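Imville repair shop gets more room, keeps the free Saturday-style clinic going

IMVILLE – The computer repair shop on the ground floor of the old Stenham Road post office is growing into the space next door. Lease signed in April, walls painted, shelves mostly up. Doors to the new side open at 10 a.m. once the county signs off on the wiring.

Owner Luana Frota says the shop ran out of places to put things a long time ago. Towers under the counter, towers in the hallway, monitors stacked in the restroom.

"People come in and apologize for how old their computer is," Frota said. "I tell them I have customers with older ones. Put it on the counter, lets have a look."

The new side will hold a parts room, a small classroom and a pickup window that faces the parking lot. The pickup window was the most requested thing by far, according to Frota, mainly from parents with kids asleep in the car.

Free checkups stay. Bring in a desktop or laptop, someone opens it up, cleans out the dust and tells you whats wrong with it. No charge for the look. Parts are extra, and the shop will say so before ordering anything. Laptops with swollen batteries should not be mailed or left in the drop box – hand them over at the counter.

The shop is also taking donated desktops through the summer. They go to households in Imville and Premden with school-age kids. Goal for the year is 1,000 machines, counting both towns. Frota would like to get there before classes start but isn't promising.

Wing-sze Yu, a Premden parent, got one of last year's machines for her two daughters. Before that they were sharing a phone for homework.

"It isn't fancy. It turns on, it prints, they fight over it," Yu said. "Same as any house."

Yu has since signed up for the evening class, which covers swapping memory, replacing a drive and backing up files. Class size is capped at 8. The next round is full and there is a waiting list, so put your name down early. No experience needed, and tools are provided. Classes run 4 weeks.

Parking during construction is on the Kwak Street side only. The front lot is taken up by a dumpster and will be untill the flooring is finished. The bus stop out front is still in use.

Donors are asked to remove any disks or memory cards and to bring the power cord if they still have it. Drives are wiped at the shop before a machine goes anywhere. Monitors are fine, keyboards are fine. No printers please, the shop has enough printers. Old tube TVs go to the county drop-off, not here.

Desktops are accepted with or without the side panel.
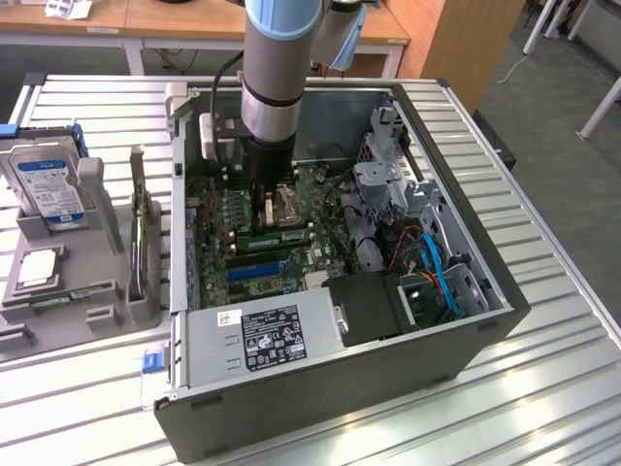 Also in Imville

Library book drop on Stenham Road closed for repairs, use the side entrance until 8 p.m. Pool passes on sale at town hall, cash or check only.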